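Das zweite Leben des Filterkaffees

Wer im Januar die Tür zur Rösterei Midtbø aufdrückt, bekommt erst einmal beschlagene Brillengläser und dann diesen Duft, Karamell, geröstete Haselnuss, ein bisschen Heu. Birger Westerberg steht hinten an der Trommel und hört zu. Er hört wirklich zu! Beim ersten Knacken der Bohnen hebt er die Hand, und wer gerade redet, schweigt.

Westerberg röstet hell, viel heller, als es die meisten von uns aus der Kindheit kennen. Damals stand die Kanne stundenlang auf der Warmhalteplatte, und was herauskam, schmeckte nach Büro. Dass ausgerechnet der Filterkaffee wieder zu den spannendsten Getränken überhaupt gehört, liegt an Leuten wie ihm, die eine Bohne aus dem Hochland so behandeln wie andere einen guten Riesling. »Die Säure ist das Schöne daran«, sagt er und schiebt mir eine Tasse hin, die nach Aprikose und schwarzem Tee schmeckt. Ich trinke sie in kleinen Schlucken, bis sie fast kalt ist, und sie wird mit jedem Schluck süßer.
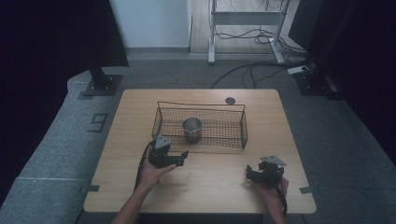 Kaffee von Hand aufzugießen ist eine langsame Angelegenheit, und gerade darin liegt der Reiz. Mahmoud Hegazy, der im Café Rirkimora die Abendkurse gibt, lässt seine Gäste zuerst nur mit Wasser üben: dünner Strahl, ruhiges Handgelenk, kleine Kreise von der Mitte nach außen. Erst danach kommt das Pulver in den Filter. Zum Verkosten mag er schlichte Gefäße, und so ein kleiner silberner Metallbecher in einem schwarzen Drahtkorb wäre ganz nach seinem Geschmack. Metall leitet die Wärme schnell weiter, man wartet also lieber einen Moment, bevor man ihn an die Lippen setzt. Porzellan verzeiht mehr, findet Hegazy, und dickes Steingut hält am längsten warm.

Über das Wasser kann man mit ihm einen ganzen Abend lang reden. Zu hart, und die feinen Noten verschwinden, zu weich, und alles wirkt spitz. Die Mühle ist sein zweites Lieblingsthema. Er selbst mahlt auf einer alten Greter mit Handkurbel, vom Flohmarkt, 40 Euro, und würde sie gegen keine neue tauschen (ich habe gefragt). Für zwei Tassen braucht sie so lange wie der Kessel zum Kochen, und das passt wunderbar zusammen.

Zu Hause habe ich seitdem jeden Morgen gegossen, mal zu fein gemahlen, mal zu grob, einmal ohne Filterpapier. Seit letzter Woche schmecke ich die Aprikose auch in meiner eigenen Küche.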